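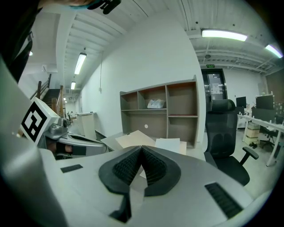 **Faut-il vider tout le meuble à casiers avant de réorganiser une pièce de travail ?**

Un casier à la fois suffit. On sort le contenu, on trie sur la table, on remet ce qui sert et on passe au suivant. Le meuble reste utilisable pendant toute la durée du rangement.

# Atelier d'Ismont : la table et les casiers

Page mise à jour le 11 février 2021

L'atelier d'Ismont sert à la préparation des envois et au petit stockage. La pièce a été réorganisée en deux temps : les rangements d'abord, le plan de travail ensuite. La galerie est consacrée au coin de la table, côté casiers.

**La table et le meuble.** Plateau gris clair, avec une plaque de carton beige et une feuille de papier blanc. Derrière, le meuble en bois à compartiments ouverts, quatre casiers en haut et des cases plus grandes en dessous. Un sachet ou paquet blanc froissé est posé dans la partie haute.

## Le meuble

Le mur disponible mesure 208 cm entre la porte et le radiateur. Nous avions d'abord prévu un rayonnage métallique commandé chez Boyer, mais il dépassait de 11 cm et gênait l'ouverture de la porte. Le choix s'est porté sur un meuble bas en bois, sans portes ni tiroirs. On voit ce qu'il y a dedans, et on remet les choses à leur place sans rien ouvrir.

Les cases du haut reçoivent ce qui se prend souvent : sachets, ruban adhésif, étiquettes, ciseaux. Celles du bas sont réservées aux objets encombrants et aux cartons pliés. Les sachets vides restent ensemble, quel que soit leur format — les séparer par taille demandait trop de place pour peu d'intérêt.

## Le plan de travail

La table reste près du meuble. Un passage de 40 cm était prévu sur le premier plan, il s'est révélé trop étroit pour se baisser devant les cases du bas. Nous avons donc décalé la table vers la fenêtre.

Le carton plat sert de sous-main pour les découpes au cutter. Il se change quand les entailles commencent à faire dévier la lame. Les bordereaux et les listes de préparation se posent à côté, à plat, et partent dans le classeur en fin de séance.

Rien ne doit rester en permanence sur le plateau, à part la plaque de découpe. La règle est suivie la plupart du temps.

## Étiquetage

Les cases ne portent pas de texte. Un premier essai avec des étiquettes Priter imprimées n'a pas tenu : elles se décollaient sur les bords et les contenus changeaient trop vite. La liste des emplacements tient maintenant sur une page, rangée dans le classeur. Elle compte 16 lignes et se corrige au crayon.

## Ce qui reste à faire

- Fixer le meuble au mur, avec deux équerres.
- Trier les chutes de carton — garder seulement les plaques assez grandes pour la découpe.
- Remplacer la multiprise sous la fenêtre.
- Rapporter les caisses vides au dépôt de Varkangate.

Le second coin de la pièce, avec l'établi et les bacs de réserve, sera ajouté à la galerie en juin. Les dimensions du meuble et le plan de la pièce peuvent être demandés à l'atelier.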